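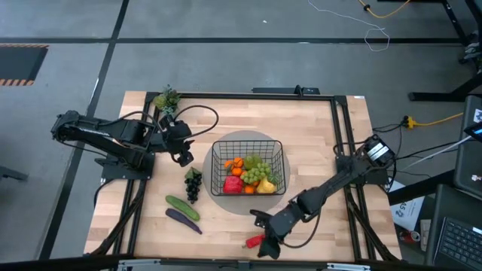
Eusebio Cantero wrote to ask whether the pantry at Plondico could open one evening a month, as many residents finish work after the present hours have ended. The office has received similar letters since November, and the request has been approved for a trial period.

Beginning February 1, 2018, the Plondico Community Pantry will remain open until 8 p.m. on the first working day of each month. Morning hours are unchanged. Residents who are already registered do not need to apply again, and a household may send another adult in its place if that person brings the registration card.

The pantry served 131 households last year, nearly 20 of them for the first time. Most of the new households live on the Brasach side of the river, where the grocery store has closed and the bus to Skindaditz no longer runs after dark. The office has asked the bus company to review its timetable — no reply has been received to date.
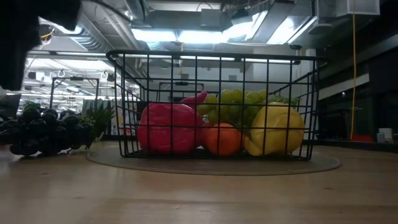 Fruit and vegetables in a wire basket.

Donations of fresh produce are accepted at the side entrance on Lâm Street until 4 p.m. on any working day. Please do not leave bags outside the door overnight. Canned goods should be unopened and within their printed date; home-canned food cannot be accepted under county rules. Persons wishing to give larger amounts, such as the yield of a garden or orchard, are asked to call ahead so that shelf space can be set aside.

Questions about registration should be addressed to Eusebio Robles at the front office. Replacement cards are issued free of charge and are normally ready within 2 working days.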